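6.2 Sorting and loading

1. Empty all pockets and close zips.
2. Separate whites from colours. Treat a white garment with a coloured print or patch as a colour for its first six washes.
3. Turn printed garments inside out.
4. Load the Nadus drum loosely to the fill line.
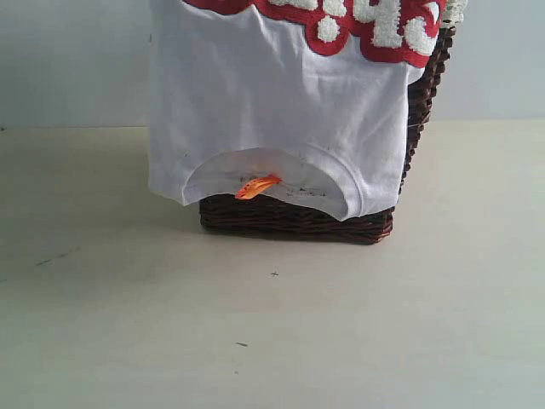
Fig. 14. White cotton T-shirt with red and white patch, over a wicker basket.

5. Add detergent to the left-hand drawer. Do not exceed 200 mL.
6. Select COTTON and press START.

Note: Spin speed is limited to 1,000 rpm on this program.

CAUTION: Do not iron directly on printed areas. If error 406 is displayed, close the tap and refer to Section 9.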